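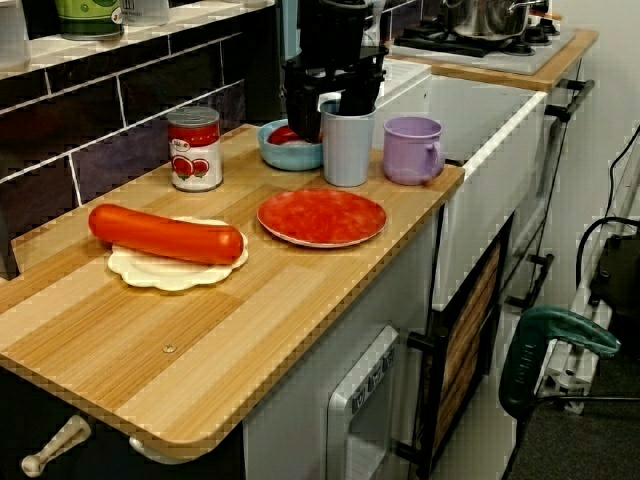

A toy sausage on a white plate in the play kitchen.

How Do You Pick a Hand for a Robot?

Think about the last time you picked up a cup. You probably didn't plan it. Your eyes found the cup, your fingers opened, and your hand closed just hard enough to hold on. A robot has to be given a way to do every one of those steps, and the first thing it needs is something to grab with.

The part of a robot that grabs is called a gripper. It goes on the end of the robot's arm, where your hand would be. Most grippers don't look much like hands. Many have only two fingers, and the fingers can only do two things: open and close.

Why use a play kitchen?

A play kitchen is a good place to try out a gripper. The toys are different shapes. A sausage is long and round, so it can roll. A plate is flat, and it is hard to get a finger under something flat. A cup is hollow, so a gripper can hold it from the outside or put one finger inside and pinch the rim.

Toys are also safer to practice with than real dishes. A china cup might break the first time a robot squeezed too hard.

Two grippers, one test

Evaristo Xolalpa tests grippers at a workshop called Stinonitz. In September he compared two of them. The first one, the Irnura, has stiff fingers with flat rubber pads. The second one, the Skatance, has soft fingers that bend around whatever they touch.

To compare two things fairly, you have to keep everything else the same. Scientists call this a fair test. Evaristo used the same arm and the same toys for both grippers. Before each try he put the toys back on their starting spots. If one gripper got an easy cup and the other got a slippery plate, the scores would not tell him anything.

Each gripper had 143 tries. A try counted as a success if the gripper lifted the toy, held it still, and set it down again without dropping it. If the toy fell, tipped over, or slid out sideways, that was a miss. He wrote down every miss and what kind it was.
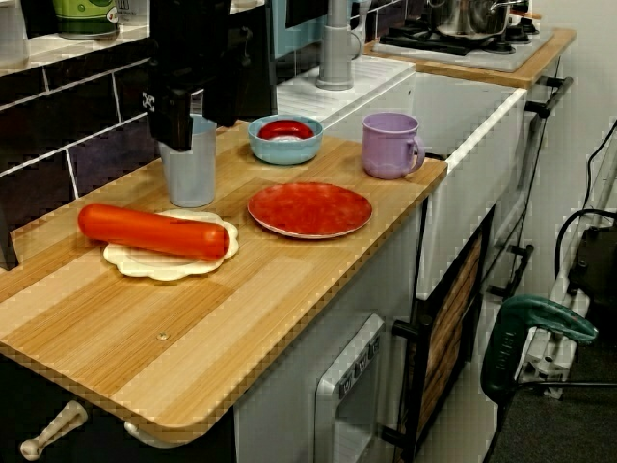
Cups are a good place to start, and coming from above is a common way to reach one. The arm moves over the cup and stops. Then it comes down slowly with the fingers open. If the arm is a little too far to one side, a finger can land on the rim and push the cup over. Stiff fingers do this more often — they don't give when they bump into something. Soft fingers bend a bit, and sometimes the cup stays up.

Soft fingers have trouble with other jobs. When the Skatance tried to lift a plate by its edge, the fingers bent and the plate drooped. The Irnura held the plate flat. So the answer to "Which gripper is better?" was a different answer for different toys.

How does the robot know where things are?

A robot arm cannot feel its way around a kitchen the way you can in the dark. It usually needs a camera. The camera takes pictures, and a computer works out from the pictures where the cup is and how far away it is.

Where you put the camera matters. A camera fixed to a stand can see the whole counter, but the gripper may block its view at the last moment. A camera on the arm sees the toy up close, but it can't see much of anything else. Some teams use both.

The part that tells the arm how to move is the controller. A person can steer the arm with a handheld controller, or a computer can do it. Evaristo's friend Cárdenas steered the arm for the first 16 tries with each gripper, and the computer did the rest.

Try it yourself

You can do a fair test at home with your own "grippers." You need kitchen tongs, a pair of chopsticks, and a few things that won't break, such as a plastic cup, a sock, and a spoon.

Mark a starting spot for each thing with tape. Pick up each one ten times with the tongs and ten times with the chopsticks, and write down every drop. Use the same hand the whole time. Then try it again with one eye closed and see if your scores change.

Words to know

Gripper: the part of a robot that grabs things.
Controller: the part that tells a robot how to move.
Fair test: a test where you change only one thing at a time.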